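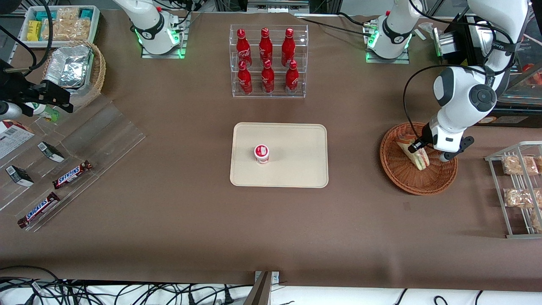

### 5.3 The stop that came late

I'd planned to keep this section short. We had a pick-and-pack task that mostly worked, a table of results I was rather pleased with, and one kind of failure I thought I could cover in a paragraph. Then I sat down with the logs and the paragraph grew.

Some background first. The Brokurside set has two arms sharing one table of shop goods: sandwiches, bags of snacks, bottled drinks, chocolate bars. An order comes in, the arms fetch the items, and the run ends when the last one has been let go. Across the study we logged 381 runs with 3093 picks between them. Of those picks, 691 were from clear plastic racks, and every fault I'm going to talk about happened there. The baskets gave us plenty of clumsy grasps (foil packs are a pain, ask Elvia), but a clumsy grasp in a basket just means you try again.

Clear racks are a different matter. The depth sensing is poor on them, as anyone who has pointed a depth camera at a fish tank will know, and we'd read all the warnings and gone ahead anyway! Our way round it was to let the wrist camera find the item by its wrapper and to work out the rack's position from a stored model. That's fine as long as the rack is where the model says it is. It's also fine, most of the time, when the rack has shifted a little, since a chocolate bar is forgiving and the fingers have some room either side.

What we hadn't thought through was how the planner treats a compartment with nothing in it. Figure 6 shows the bar rack as the wrist camera sees it. Look at the lower left part of the rack, where the compartments are empty: you get brown tabletop showing through, a few thin ridges, and a patch of white glare. To you and me that is plainly still a rack. Our free-space map took a good share of it for bare table.

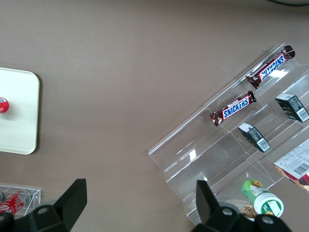 So the planner, quite reasonably by its own lights, would now and then send the fingers through that corner on the way to something else. With the rack's stored model lined up properly the path was blocked and all was well. With the model out of line, the free-space map won the argument and down we came on a divider. The grasp itself had usually been planned perfectly well. It was the travel move before it that did the damage, which is why it took me so long to spot: I was looking at grasp scores, and the grasp scores were lovely.

Now, touching the plastic isn't much of a worry. A light knock should trip the contact check, the arm should stop and back off, and somebody should come over and have a look. We had 2 cases where that didn't happen, and I want to go through them properly.

In the first, the arm came down on the divider and simply carried on pushing. The rack slid on the paper, the load on the wrist stayed just under the limit the whole way, and the arm finished its move and reported success. Damian Grabner was at the desk and only noticed when the next pick missed by a finger's width. No harm done, apart from a run we had to throw out.

The second one I like a good deal less. Same corner of the rack, same kind of travel move, but this time Higinio Sandoval had leaned in to straighten a bar that had slipped, thinking the arm was waiting on its next order. It was waiting, in a manner of speaking. The other arm was still busy, and the order list had held this one back until the first was clear. When it cleared, off we went. He pulled his hand away in time and pressed the stop himself, and I've put that down as a near miss in our records, which is what it was. He was cheerful about it. I wasn't, much.

Going through the log afterwards, I found three things wrong, and I'd say only one of them belongs to the rack.

The first is the free-space map, already covered. We now mark the whole outline of each rack as solid down to the table, and the planner may enter it only for a grasp on a named item. This costs us some longer paths and I'm happy to pay for them.

The second was the contact limit. We'd raised it in March so that the cable loop wouldn't set it off on fast moves (the cable tugs at the wrist when the elbow bends, and the early runs were nothing but false stops). The raise was meant for fast moves only. Bart Vanhove had written it that way in his notes, and I had typed it in as the limit for everything. I could dress that up as a configuration fault, but it was me, with a keyboard, late in the afternoon. The limit now depends on speed, and near the racks it drops back to the old value.

The third was the waiting state, and this is the one I'd most like other groups to go and check. An arm held back for its partner looked exactly like an arm that had finished. Both sat still, and our status screen showed the word "ready" for both. Emiliano Nava had brought it up at a group meeting weeks before, and we'd agreed it was confusing and moved on to something else. The screen now says "holding" when a move is queued, and reaching over the table means pressing the pause button first, every time, including for one slipped chocolate bar.

I did wonder whether to swap the clear racks for solid ones and be done with it. Elvia Cisneros argued against, and she talked me round: shops use clear racks, the Drasurgate trial will be full of them, and a system that only behaves among friendly furniture wouldn't tell us a lot. So they stayed. We did try strips of matt tape along the ridges, which helped the depth readings a bit and made the wrapper finder worse, as it kept trying to pick up the tape. We took the strips off again.

As for how far the fixes go, I can speak for the replays and not much else. Both late stops were replayed from the log with the new map, and neither path enters the rack. The speed-based limit has been tested with a foam block in place of the rack, at one height and from one direction. I'd want it tried from the side too, with a rack that is free to slide, before anybody leans on it.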